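Dunditer Cell Setup Pack, reviewed after 31 days

I came to the Dunditer pack expecting to dislike it. It promises that you can build your robot cell on a computer, tune it there, and carry the settings over to the real one with hardly any rework. I have heard that from other vendors. Our real cell, a single arm with a two-finger gripper at the Campbell shop, was down for a bearing swap, so I had time to find out.

Install took most of a morning. The license tool failed twice and the manual still shows menus from the last version. Once it was running, placing the table and the arm base was easy enough. You type in the offsets, the parts snap into place, and it warns you if the base overlaps anything. The warning is the best thing in the package.

Gripper setup is where I slowed down. Dunditer ships with a default tool point that was 11 mm off for our fingers, and nothing on the screen tells you it's a default. I found it by bringing the fingers down over a small target and checking the gap by eye, then going back to the numbers. The Hidano package we used before at least makes you confirm the value.

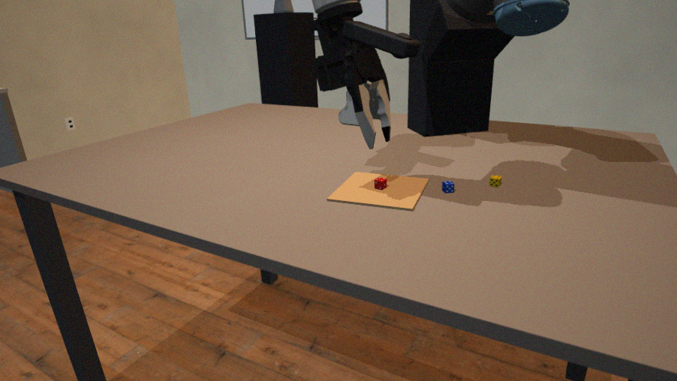
Tool point check in the simulated cell, fingers open above the red die on the board.

Dice make decent targets, by the way. Flat sides, sharp edges, and you can tell right off if one has been turned. The thin board matters too – set the table height and forget the board, and your first move down is wrong by its thickness.

Shadows look nice and slow everything down. I turned them off for the long runs.

Now the big claim. I ran 305 picks on the real arm with the settings carried over. Positions were fine. Grip force was not, and I ended up setting it by hand the way I always have. The maintenance log is a text box with a date stamp. Skip it and keep your notebook.

Would I buy it again? For layout and reach checks, yes, at the Jikik resale price and not the list price. For force tuning, no. They say a fix is coming in April – I'll believe it when it's installed.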